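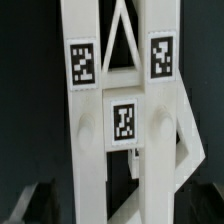 4. Labels and Finding Times

2018-05-10
By Krystyna Czarnecka

Section 3 dealt with how the Prondotville town archive shelves its deeds and tax rolls. The present section takes up the labels on the boxes. Labels get little space in the writing on small archives, and most of what staff know about them is passed on at the desk.

Prondotville has used three kinds. The oldest are handwritten slips pasted to the short end of the box. Many give a family name and a span of years, and the writing has faded to brown on the boxes nearest the windows. The second kind is typed, with a shelf number and a short title. The third is a printed coded tag, read by a scanner and tied to a line in the catalog. A square black-and-white tag with a thin white border, turned slightly off upright, can be seen in Figure 4.

We timed staff and visitors as they looked for a named box. Each of 14 people was given the same list of requests, drawn from all three kinds of label. Typed labels were found fastest by people who had never been in the room. Staff did nearly as well with the handwritten slips, mostly from memory of where the families were kept. When a box had been put back on the wrong shelf, memory was of no help and the handwritten group fell well behind.

Coded tags gave mixed results. A person can't read one by eye, so a visitor without the scanner had to go back to the desk. With the scanner, mistakes were rare. The trouble came from placement: a tag near a corner was often hidden by the box beside it, and the box had to be pulled out first.

The Clandach parish records, moved to Prondotville in October, carry typed labels and coded tags together. People in our test preferred this pairing. They used the typed line to get to the right shelf and the tag to confirm the box. The Mazurek papers have neither, and we left them out of the timing. Their five boxes were in a separate room under an older loan agreement.

We did not test glue, paper stock or ink. Povach (the storage supplier) offers a labeling guide with its boxes, but the archive has not followed it and we can't say how well it works.

Comments

deskclerk: We have the same problem with tags near the corner. Ours are going on the middle of the short end now.

R.T.: Did the visitors get a floor plan? That would change the times a lot.

K. Czarnecka: Yes, the one posted by the door. It does not show the Clandach shelves yet.

Contact | Copyright 2018 | Back to top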